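Home | Posts | Replies | Media | Lists

We use cookies to keep you signed in and remember your settings. Accept all | Manage

Every June somebody tells me the laundry robot is nearly here. I ran the back room of a hotel laundry in Nedthorpe for a good while, so people send me this stuff. Thread, because I have opinions.

First, what a towel is to the person doing the work. You grab two corners, snap it, fold it on your chest or the table, and you're reaching for the next one before the first lands on the stack. A slow folder gets moved to the ironer by lunch.

Now one red arm, two black fingers, one tan towel and a green table. 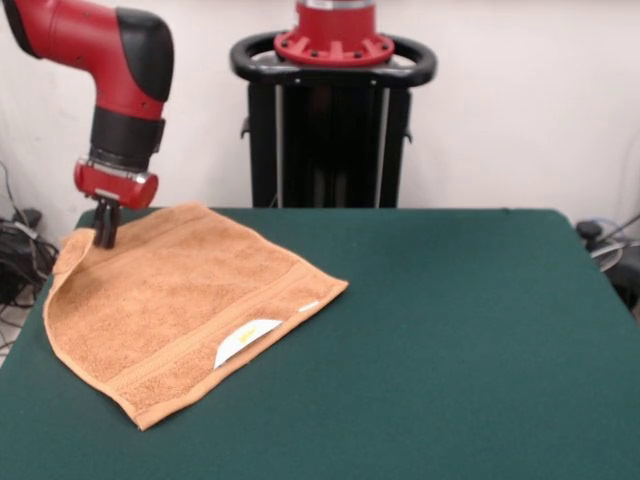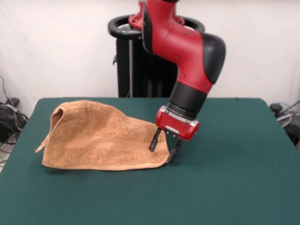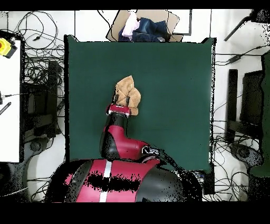 Finlay Kerr replied that I'm judging a toddler by the standards of a line cook, and that five years ago a towel was off the table as a subject because cloth was too hard.

Fine, Finlay, and I'll give you the cloth part. A towel has no fixed shape. A mug is the same mug every time you go to pick it up. Terry bunches, slides, hangs on itself, and hides the corner you need under the corner you don't. I get why that's a real problem to work on.

But look at how kind the setup is. One towel. A bare table in a plain color, nothing else on it. At my old place the towels came out of the dryer in a knot with pillowcases, a bathrobe belt and usually one sock.

And one hand! Try it at home tonight. Put your left hand in your pocket and fold a bath towel so the edges meet. You can do it, but you'll drag it around the table and swear a little. Most of the trick with cloth is tension, and tension takes two ends.

In the second picture there's a big hump of towel standing up at the back left. Any new hire would flatten that with the side of a forearm without thinking about it. I have never seen a demo from anyone that made me think "yes, it knows the cloth is lumpy and it's annoyed."

Some numbers, from my own notebook. On a decent shift at Plundcombe two of us put through 4000 pieces, hand towels included. My best hour alone was 283 bath towels. Sofia from the night crew did 301 and I still don't want to talk about it.

So when a sales guy says a machine "can fold," I ask how many, how mixed, and who stands next to it. Boditz had a rep come by with a very nice brochure. I asked him to run 100 towels straight from the dryer with no one touching anything. He said he'd get back to me. That was a Monday. I'm not holding my breath.

To be fair, we had machines and I loved them. The big folder on the sheet line never complained and never got a bad back. But it was a row of rollers and air jets built to do one thing, and a person still had to feed it. That kind of automation has worked for decades. The arm-that-does-anything kind is what I don't buy yet.

People at home ask me a different question - would I want one in my own laundry room? What, to do the towels? Towels are the easy part. Call me when it can do a fitted sheet, or turn a kid's leggings right side out, or find the sock stuck inside the duvet cover.

The one job I'd hand over today is carrying. Wet linen is heavy, and pushing carts wrecked my shoulder long before folding did anything to my wrists. Magalhães had a cart tug that followed a line on the floor. Dumb as a brick and worth every cent.

Finlay again: he says I'll be posting an apology thread in a couple of years. Could be. I'll fold it in thirds and put it on the shelf with the others.

Replies are open. If you work in a laundry and have one of these on the floor doing mixed loads, tell me your count per hour and who's standing next to it.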